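Grasp point picker keeps choosing the gripper finger, not the cloth
Canorari community help > Perception
Posted by Tiburcio Solís, Tue 27 April

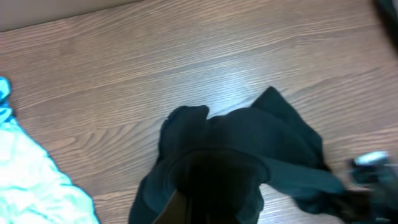 Segmentation mask keeps merging cloth and gripper on the wrist stream and I'm out of ideas. Running the Canorari cloth picker, stock weights, Tirnis as the planner behind it. Pipeline is mask -> pick the highest fold -> send a pinch pose. Works ok on light fabric. The pale mint one on the left gets a clean outline every time, wrinkles and all. But with the dark green one the finger goes down into the folds and the mask just swallows it, black on nearly black, and the next grasp point lands on the finger. Planner then refuses with "target in self collision" and sits there. Second problem, maybe related — the shiny bright spot on the floor just above the dark cloth sometimes comes back as its own little blob with a confidence of 60 or so. Tried raising the threshold, then I lose half the dark cloth too. Tried fixed exposure, no real change. Log has 164 refused targets out of 3153 frames, nearly all on dark fabric. Do I have to retrain or is there a setting for this? Need to keep the folding script running, dont want to rewrite the whole thing.

Kolbrún Hallgrímsson

Don't retrain yet. You're asking the network to do something your joint state already knows. Mask the gripper out from kinematics.

What I do:

Render the finger meshes into the wrist camera from current joint positions, every frame. Dilate the result by 4 pixels. Subtract from the cloth mask BEFORE the fold picker runs, not after. If you do it after, the picker has already committed to a bad peak and you only get an empty target instead of a refused one.

Check your time stamps first though. If joint state lags the picture the rendered finger sits in the wrong place whenever the hand is moving, and a thin sliver of real finger leaks through on one side. Part of your gripper on the right is motion blurred in that shot so I'd bet you'll see this. Interpolate joint state to the middle of the exposure. Same fix cleared up most of our misses in January.

For the floor glare: drop any blob that doesn't touch the cloth mask from the frame before. Crude but fine for a cloth that's already in the grip. Don't use it for the first look, there is no frame before.

One more thing, highest fold is a poor rule while you're holding the cloth. The tallest ridge is often right next to the finger because the finger is what's bunching it up. I'd look for a corner. You have a nice sharp one pointing up and to the right against the light wood, good contrast, any edge detector will find that.

Þrastardóttir

had the same thing, switched to a lighter cloth lol. also try Terklow for the masks, it's slower but i think it handles dark stuff better? didnt measure it

Tiburcio Solís

Thanks both. Kolbrún — subtracting before the picker did it, refused targets basicly gone on the dark one. You were right about the time stamps too, joint state was late and I had a strip of finger showing until I interpolated. Haven't touched the corner idea yet, my edge code is hooked up to the old topic names and I need to sort that out first. Glare blob still shows up on the first look so leaving that open for now. Can't swap the cloth, the dark ones are half the job. Will try Terklow if the first look thing doesn't go away.

Kolbrún Hallgrímsson

For the first look just take two views with the wrist tilted a bit between them. Glare moves across the floor, cloth doesn't. Keep whatever lines up in both after you project to the floor plane.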